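**Student robotics club Getulus opens its spring season with household tasks**

Jan 25, 2024 - The student robotics club Getulus has started its spring project, and this time there is no racing track and no ball to push. The members chose ordinary work at home: folding, lifting, and putting cloth things in their place. The project has the name Trimirard, and it will be the club's entry in the regional student competition in September.

The club has 17 members this year, of which 11 joined only last fall. Most of them had never worked with a robot before. The club leader, Min-kyu Bang, a third-year student of mechanical engineering, said that this was one reason for the choice of subject.

"Everybody has made a bed," he said. "A new member doesn't need a long lecture to understand the task. But when you try to explain to a machine where the corner of a blanket is, you find out it is quite difficult."

The competition rules ask each team to show its robot with three household tasks in a furnished room that the team has not seen before. A team receives up to 90 points for the tasks and the rest for a written report. Last year Getulus took part in the sorting class, with plastic blocks and cans, and finished in the middle of the table. The judges wrote in their comment that the arm was accurate but had learned from too few situations. The members took this seriously.

For this reason the first part of Trimirard is done without an arm. The members work with hand-held grippers, each with its own camera, and they record themselves doing the tasks in real bedrooms. The recordings are later used for training the arm, which stays in the workshop and carries the name Jendo. By the middle of January the club had collected 314 usable recordings. Giang Trương, who looks after the data, checks each of them before it goes into the training set - blankets and pillows are the present subject, and towels come next.

She told us that the beginners usually move too fast in the first days. "They want to finish the bed. I ask them to do it slowly and the same way as they would like the robot to do it," she said. She also keeps a written list of the rooms, so that the club doesn't use the same kind of bed too many times.

Bedroom work with the hand-held gripper:
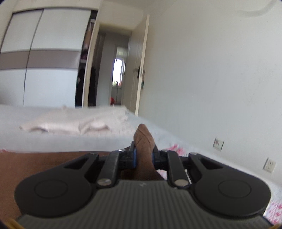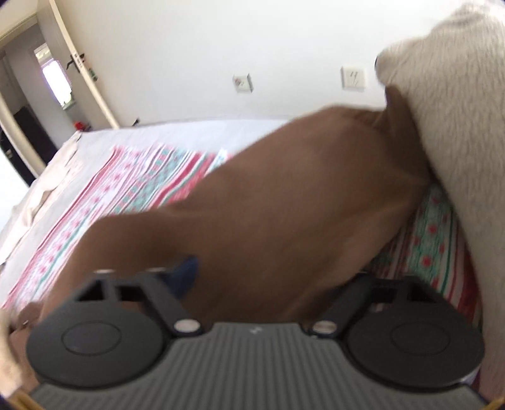

The training of Jendo on the new material will begin after the exam period. Until then the workshop group is replacing two motors in the wrist and writing the software for the table test, where the arm must first learn to fold a small cloth. A second team from the same university, Maillard, has entered the kitchen class, and the two clubs will share the workshop on alternate evenings.

Getulus still accepts new members for this semester. No experience is required, but one should be able to come on two evenings a week. Students who want to join can write to the club or visit the workshop during the open hours, which are posted on the door.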